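Notebook, packing room, Sun 4 March 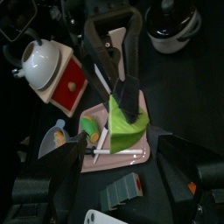 I came in on the free day to write this while it is quiet, otherwise on Monday I will forget half. This is about the first full week in which the arm does the first sort of the returned play sets and we do the rest.

What changed in the order of work. Before, Teodora and Stojan opened each returned set, laid the parts on the tray, decided what is missing, and cleaned as they went. Now they open the box and put the parts out, the arm moves them, and the person checks at the end. On paper it is the same work with one step less. In the hands it feels different. Teodora told me on the second day that she used to notice a cracked handle by touching it, and now she must look for it. I think she is right, and I have no good answer yet. For now I moved her lamp closer to the checking side and she says it helps a little.

Sets finished: 145 for the week. The plan from Galero was 100, so they will be happy, but I want to write down that 11 sets had to be opened again after checking. In most of them a small part was left under something soft. Cloth is still the weak point. When a cloth lies over another part, the arm takes the cloth and we do not always see what was under it. Stojan's idea is to put cloths out last and away from long thin parts. We try it from Monday.

The pace. This was the thing people were afraid of, and I was also. Velimir set the waiting time between moves to five seconds, and on Tuesday somebody from the office asked if it can be shorter. I said no until the people at the table ask for it themselves. Edin agrees with me. With the old manual way you could stop for a moment and talk, and the set waited for you. I would like to keep this. The pause button is now on the left side of the table, where Stojan can reach it without standing up.

Training. Edin showed both of them how to stop the arm, how to start it again, and how to mark a bad grip in the Rarum log. The marking takes too many clicks. Stojan writes on paper and types everything at the end of the shift, and I think he will continue so until the log is better. I asked Velimir for one single key for "bad grip".

Shoulders and wrists: Stojan says his shoulder is better in the evening. Teodora says her eyes are more tired. Both should be written down every Friday, also when there is nothing new.

Pay and hours stay as they are until July. I asked for this in writing and I have the letter from Angelovski in the blue folder. After July it is open. Teodora asked me directly if there will still be two places at this table, and I told her I do not know. I will ask again on the next call.

To do:
Cloths last, try for one week, write down how many sets are opened again
Second lamp
One key for bad grip (Velimir)
Change places at the middle of the shift, so the checking is shared
Ask about the time after July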